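Notebook 3, hand-held collection, main floor
8/21/25

Continued from the previous page. Shift ran with the new table assignments. Target for the day was 500 episodes across all stations; logged 159 before lunch, which is low. Running total on the Rana task set is now 2,007.

Main loss is still the changeover. When an operator finishes a block, the backpack has to come off, go to the bench, get its storage swapped and come back. Under the old schedule one person did all the swaps and the rest kept working. Since April each operator does their own, and a line forms at the bench at the same three times every day. Proposed staggering block ends by table. Two operators in favor, one against (it would split the lunch group). Not settled.

Second item: the job itself has changed more than the job sheet has. Packing staff who moved over from Hukik were hired to sort and box. They now repeat the same pick 64 times with a gripper in hand, and the part they are good at — finding the quick way — is what the protocol tells them to leave out. One asked whether the packing cell will need people once the Trekano policy is trained on this. I said the plan is for one person per two cells, handling jams and odd items. That is the plan as written. I do not know the headcount and said so.

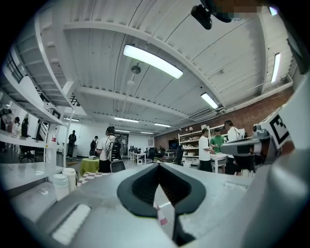 p. 47

Ceiling lights and the long beam are in view, and one marker on the right at an angle. Group standing at the white table by the brick wall, operator with backpack at the round table with the green cloth. Jaw gap is visible at center.

Wrist complaints: more than one, all from long blocks. Grip pad position is the same for every hand size. Asked Flinano for a quote on an adjustable pad. Until then, cap blocks at 40 minutes and log any stop for discomfort as a normal stop, with no effect on the operator's count.

To do:
Update job sheet, send draft to operators before it goes to the office
Second swap point near the stairs
Check whether rejected episodes are being counted against individuals — they should not be
Recheck jaw alignment on units 2 and 5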